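Laundry Folding Tips We Picked Up From Teaching a Robot

Konska Workshop Notes, the October page
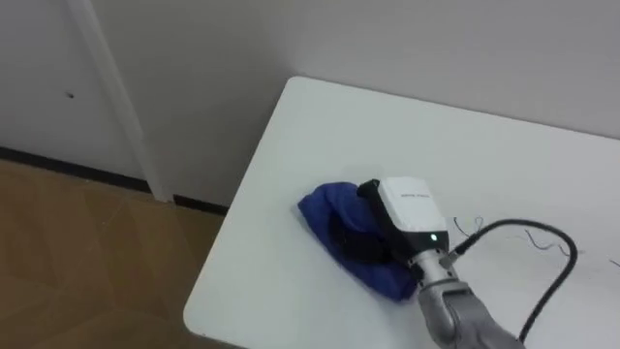

Why does a robot have so much trouble with a crumpled shirt?

Cloth never lands the same way twice, so the arm can't memorize one motion and repeat it. It has to find a good place to grab every single time.

Our method is pretty simple. Najwa Salameh guided the arm through 700 pickups by hand, and we trained the policy (we call it Pisus) on those. Then came 232 test tries on cloths it hadn't met before. Pinching the highest fold was our first idea, and it was so-so. Looking for an edge first, then pinching close to it, won more than half of the tries the old way lost -- we were thrilled!

Now for the tips, and yes, they work for people too:

Shake, then look. One good shake brings a hem or a corner to the outside.

Pinch near an edge. Grab the middle of a heap and you lift the whole heap, wrinkles and all.

Press lightly before you close your fingers. With thin cotton we get a single layer much more often that way.

Go slow for the first 10 centimeters of the lift. Cloth slips early if it's going to slip.

Running your own arm? Save the failed grabs as well. We tossed ours until one Thursday night, when adding just 15 of them back -- labeled by hand -- cleared up a stubborn habit of grabbing at folds. Towels are next, and they're heavy!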